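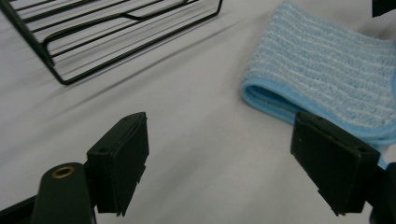
Cloth handling was the first of the four household chores we agreed to try this year, and it has taken most of the period covered by this report. The chore sounds small. A folded cloth has to be picked up, opened out and hung over a wire rack, then taken off and folded again. The rack we use is black wire and the cloth is light blue with paler stripes, and on a pale table even a tired eye can tell one from the other. Software manages that part well too. What it finds hard is the thick rounded fold at the side of the cloth, where several layers look like one. If the fingers close on all of them, the cloth comes up as a lump and can't be opened. If they close too high they get nothing. Most of our failed attempts so far go wrong in the first few moments, before the rack comes into it at all.

Virnex > Funded work > Household chores > Progress reports
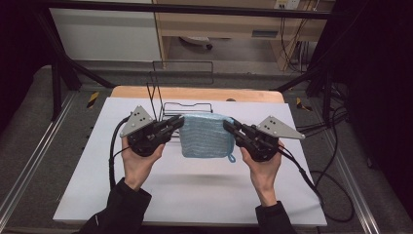
Report by Meenakshi Kamath, project lead
20/04/2021

Summary

Work on cloths is on plan. Work on crockery has started late. The other two chores, wiping down and sorting small items into drawers, have not begun and are not due to until September. Spending is within the agreed budget and I am not asking for any change to it in this report.

What was done

We record people doing the chore with a gripper in each hand, and the software learns from those recordings. At the close of the period we had 2,115 usable recordings of the cloth chore. Driss Salem and Dalia Ait Ali made nearly all of them between them at the Nirnencombe site. Recordings where the cloth was dropped and picked up again are kept, as we said they would be in the original proposal, and are marked so they can be left out of a training run if we want.

The cloth is held by its two side edges, one gripper on each, and lifted over the rack. Dalia found early on that pulling it too tight made one edge slip from the fingers, and that leaving it too slack made the middle catch on the rods. She and Driss now work to a written guide, two pages long, which says where to grip and when to stop and start over. Before the guide existed their styles were quite different, and the software trained on that mixed material did worse than software trained on either person alone. We have not re-recorded the early material. It may still be of use once the later recordings outnumber it properly.

Cables were a nuisance for the first weeks. They run from the grippers and used to drag on the cloth if the person turned at the waist. Lahcen Hegazy has fixed the order in which things are plugged in and where each cable leaves the table, and this is now checked at the start of each session.

What the machine can do

Trials on the two-armed machine were run at the Mansour workshop, where Ruairi Jardine is in charge of testing. With the cloth laid flat, the machine hung it over the rack without help in most trials, and I would be content to show this to a visitor. With the cloth folded, it finished the whole chore in 38 per cent of trials. A person does it every time and is a good deal quicker. Ruairi counted a trial as finished only if the cloth stayed on the rack and no part of it touched the table, a stricter test than we used last year, so the two years' results should not be set side by side.

I was asked at the last meeting whether a machine could be put into a home or a hotel laundry room now. My answer is no. It can do one cloth, on one rack, on a clear table, some of the time. A different cloth lowers the result. A thick towel lowers it a lot. We tried a shirt once, out of interest, and it was no use. 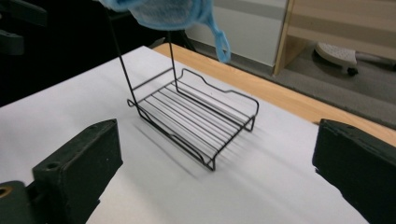

Meenakshi Kamath

The rack has given us more trouble than we expected. It is a light thing on short bent legs, with two tall upright wires at the back, and it shifts when the cloth pulls against it. A person feels this and eases off. The machine has no sense of it and carries on, and in several trials it pushed the rack to the edge of the table. Ruairi would like to fix the rack down. I have said no for the present, as a rack at home would not be fixed down either, but I have agreed that he may run a separate set of trials with it clamped so that we can tell how many failures come from the rack moving and how many from the grip.

Thin black wire is also awkward for the cameras. Its shadows on a white surface make a striped pattern much like the rack itself, and on a few occasions the software seems to have aimed for the shadow. We will vary the lights in the next batch of recordings. Lahcen has asked for two more lamps, to come out of the existing equipment line.

The loop on the cloth deserves a mention. It hangs well clear when the cloth is lifted and would be the obvious thing to hang it up by, and Driss has made a short set of recordings using it. The results are not in yet. My own guess is that it will work for hooks and make no difference for racks.

Delays

The crockery work is behind because the soft finger pads ordered from Ikent came in the wrong size and had to go back. The replacements have arrived and fit. Driss has begun on plates — bowls will follow when he is happy with the guide for plates. I expect the lost time to be made up before September, provided both of our recording staff stay on the project.

Next period

Recording of folded cloths will go on, with a second kind of cloth added and the lights moved between sessions. Ruairi will report on the clamped rack trials as soon as they are finished, and I will pass his figures on separately. The crockery chore will have its first machine trials at Mansour. I would also like to bring Dalia into those trials, as she knows better than any of us what a good attempt looks like from the hands' side, and this needs your approval for her travel.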